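Home Explore Notifications Messages Profile

Sayaka Arai
26th April

Right, the winter things are finally going away for the year, and I have opinions about quilted clothes, so make yourselves a cup of tea because this may take a few posts.
3 replies 94 likes

First up is my red flowery one with the black binding. I bought it at the market in Nemgate, and I've worn it nearly every cold morning since, mostly over pyjamas (and once, by accident, to the post office).
Reply Share

I used to hang it up all summer, but the shoulders went a funny shape and it took up half the rail. Wenjie Zeng, who knows far more about fabric than I do, told me to fold it loosely and put it in a cotton bag instead.

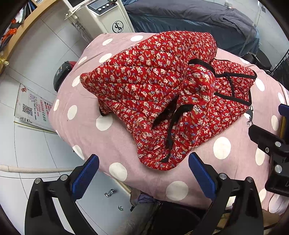 The trick is to start with the sleeves. Lay them in across the body, smooth the padding with the flat of your hand, then bring the bottom up once and stop there. If you keep folding, you get hard creases across the quilting and they take ages to drop out!
Reply Share

Please don't use those vacuum bags. I did that to a lovely old bedspread one July and it came out like a crispbread, poor thing. It has never properly puffed up again.
12 replies 200 likes

Someone asked about moths. I give everything a wash first and let it dry right through, even if that means another day draped over the airer, and then a little lavender goes in with it. My gran swore by conkers, so if anyone has tried them do tell me how you got on.
Reply Share

Next is the big pile of scarves, which I've been avoiding since breakfast. More later, once I've had my lunch.
3 replies Share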